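Cushion covers keep coming out smaller than the inserts

Home Sewing > Soft Furnishings

pasach_attic
I'm redoing the cushions for our living room and the second cover came out too tight, same as the first. The inserts are 18 inch square, feather. I cut the panels at 19 inches with a half inch seam allowance, so the finished cover should be 18. Instead the zipper side pulls and the corners look pinched. Fabric is a wool blend felt from the remnant bin, no label. I prewashed it in March when I bought it and it has been folded in a closet since then. Do I need to cut bigger or is the insert the problem?

grendik
Did you measure the felt after you cut it, or only before? Thick felt eats up length when it turns at the seam. You lose a little on every side, and with a half inch allowance that adds up. Cut one test panel at 19 and a quarter and see.

hemline_jo
I would not cut bigger. A feather insert should be larger than its cover, otherwise you get flat, sad corners. For an 18 inch insert I make a 17 inch cover and stuff it in. If the corners look pinched, it's the corner shape and not the size.

pasach_attic
They do look like little ears. I sewed straight to the corner, turned, and kept going.

hemline_jo
There you go. Taper them. Start 4 inches back from each corner and angle in so you're half an inch inside the original line when you reach the point. Trim, turn, and the ears are gone.

Osamu Murakami
I agree about tapering but not about going down to 17 in felt. Cotton or linen will give a bit. Felt that has been through a wash is already pulled in tight and has very little stretch left. I made a set that way for my sister and two of them split next to the zipper the first winter. For felt I cut the same size as the insert plus seam allowance, which is what the original poster did. 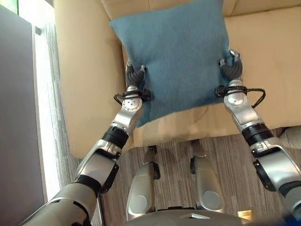 The other thing I'd check is the zipper. If you used a 16 inch zipper in an 18 inch cover, the fabric at each end takes all the strain when you push the insert in, and it never quite relaxes after that. Invisible zippers are worse for this because people sew them in while stretching the tape. Lay the zipper flat, let the fabric lie flat on it, and baste by hand before you go near the machine.

pasach_attic
It's an invisible zipper and I probably did stretch it. I was in a hurry by then.

grendik
That would do it. Unpick the zipper before you recut anything. Felt shows needle holes but a little steam closes most of them.

Manju Kushwaha
Careful with steam on a remnant with no label. "Wool blend" can mean mostly acrylic, and acrylic goes shiny and limp. Test a scrap with a press cloth.

I also want to disagree with the prewash. I don't wash felt yardage at all. I take the covers off and air them, and spot clean when I have to. Washing it made it thicker, and thicker is half of your trouble here.

hemline_jo
Not wash it? We have a dog. Everything on the couch gets washed.

Manju Kushwaha
Then I'd use a different fabric.

tikeo
Can I ask a side question. What size needle are people using on this? Mine skips stitches where the zipper meets the side seam.

Osamu Murakami
16, with a longer stitch than usual. Grade the seam allowance where the layers cross, and turn the handwheel yourself over the lump.

tikeo
Thanks, I was on a 12.

pasach_attic
Update. I unpicked the zipper on the second cover and it was rippled all along one side. Basted it flat, tapered the corners the way hemline_jo said, and it fits the insert now. I didn't change the size. It's still snug and I'll leave it like that.

I tried steam on a scrap first and it went slightly shiny, so I skipped it and the old holes show a bit if you look for them. They're on the bottom edge.

hemline_jo
Good. Still think 17 would have looked fuller.

grendik
Are you going back to fix the first one?

pasach_attic
Yes, same method. I need another zipper for it because I cut the pull side too short on the original.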